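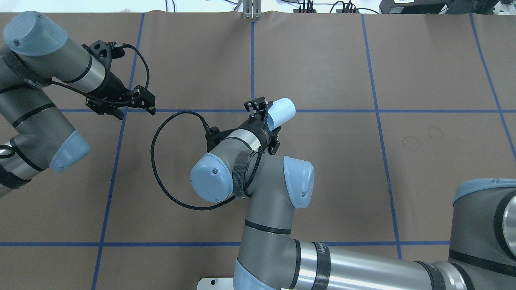
Saturday, 9:15 a.m.

Glue tests, third round. Carrying on with the hide glue against the Lovholm liquid for the drawer repairs. Both went on maple offcuts, same stock as last time, planed the same morning.

Batch 5 of the hide glue was soaked overnight and brought up slowly in the pot. The Holby thermometer reads high again compared with the glass one, so I went by the glass one. Held it at 140 F. It ran off the brush a little thin and I let it sit with the lid off before the first joint. Open time felt short. The shop was cold until the heater caught up, so the first two pairs are marked C on the end grain and should be kept out of the averages.

Clamped for 90 minutes, then left alone. The liquid glue pairs got the same. Squeeze-out on the liquid was heavier, and I need to use less next time or tape the edges first.

2:40 p.m.

Broke the pairs from Batch 4 on the lever rig. Best hide glue joint let go at 2776 psi, mostly wood failure on one face. Worst was a lot lower and had a dry patch in the middle where the glue had skinned over. The liquid pairs were closer together but none of them beat the top hide glue one. Numbers are in the Kanero binder, behind the shellac sheets.

Tried warming the offcuts for 45 seconds with the heat gun before brushing. Much easier to get the parts lined up. Will do this for all of Batch 6.

The Reddy drawers can wait until those are broken. The left runner is worn down more than I wrote in December, and it will want a new strip let in before any gluing. Check for maple that width before buying more.

Pot is washed and upside down by the sink. Brushes still need doing. Low on granules, enough for one more batch.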